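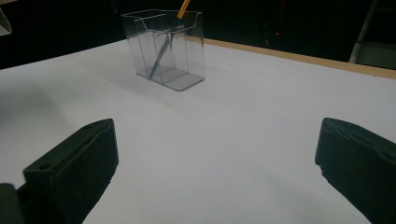

Does it make sense to put solar on a roof that faces east and west?

Posted by Selma Vasić

We have a house near Drilville with a plain gable roof. One side faces east, the other west, and nothing faces south. Our electric bill for July was $246, mostly air conditioning, and I would like to bring that down. An installer called Welden quoted me for panels on both sides. A neighbor told me that without a south roof I would be wasting my money. We plan to stay in the house for a long time. There is one big maple on the west side that shades the lower part of the roof late in the day. Is the neighbor right, or should I go ahead and get more quotes?

Todor Yordanov

Your neighbor is overstating it. East and west panels make less over a year than the same panels facing south, but on a roof that isn't too steep the loss is moderate. You also get the power spread out more, with the east side working in the morning and the west side in the afternoon and early evening. If your air conditioner runs hardest after 4 p.m., the west side is the more useful one.

Check how your utility pays for power you send back. Some credit it at the full rate, some at much less. If yours pays little, then using the power while you make it matters more, and a split roof does fairly well at that.

The maple would worry me more than the direction. Ask Welden for a shade report that shows each month separately, and ask whether the quote includes microinverters or optimizers. With a plain string inverter, a few shaded panels can pull down the others on the same string. It may be better to leave the lower row off the west side and keep the tree, which is already shading your house for free.

Get at least 2 more quotes and compare them by expected kWh per year – the number of panels doesn't tell you much.

Piroska Oláh

We have 7 panels facing west and they are fine. Bill went down. Cut the tree.

Ximena Cervantes

I agree with Todor on most of it. Two things to add. Look at the age of your shingles first. We had to pay almost $1000 to have our panels taken off and put back when the roof was redone, and that was a small system.

Also, seal the attic and look at the insulation before you size anything. If the cooling load drops you may need a smaller system. Our utility sends someone out to do an energy audit if you ask, so call yours and see if they do the same.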